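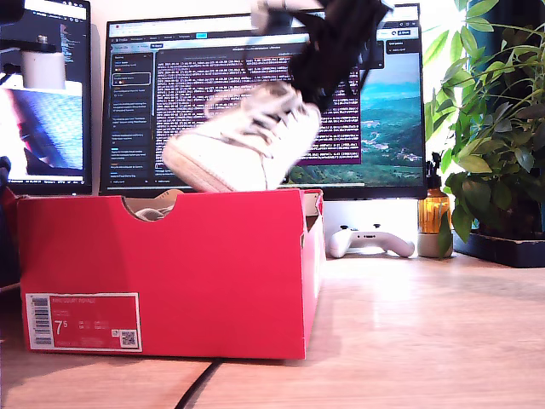 I've read the Cumuven quote twice and I still don't think we should put in for two arms in the September round. The figure at the bottom covers hardware and a year of support. It doesn't cover grippers, spare fingers, or the hours somebody spends at a desk with a terminal full of text open behind the job. One white sneaker and one red shoebox is a fair test of an arm and a poor test of a packing line. Our shoes come through in 12 box styles, half of them with lids attached, and the quote has no line for lids at all.

On 15/04/2018 the Nadville site wrote:
> Juteck will hold the price if we commit to both units now.
> Payback is 5 quarters at current volume. I'd rather not
> reopen the budget for the sake of a few extras.

Payback at current volume assumes the arm keeps pace with a person on the returns bench. Where is that number from? If it came from the sales deck, I'd like it taken out of the spreadsheet until we have our own.

What I would sign for:

– one arm on a rental, with the rent coming off the price if we buy
– 100 pairs from our own returns, mixed sizes, both shoes and the tissue
– every drop, jam and restart written down, including the ones fixed by hand
– a separate line for integration, quoted by Ouali as well as Juteck

The Ouali people were slow to answer last time, I know. They did at least list cabling and guarding as costs, and Juteck has those under "site readiness" with no amount next to it. That means we pay.

Also, the bench at Nadville is 2 inches lower than ours. If the mount is made to their drawing it won't fit here. Can someone over there send me the height they gave Juteck before anything gets ordered?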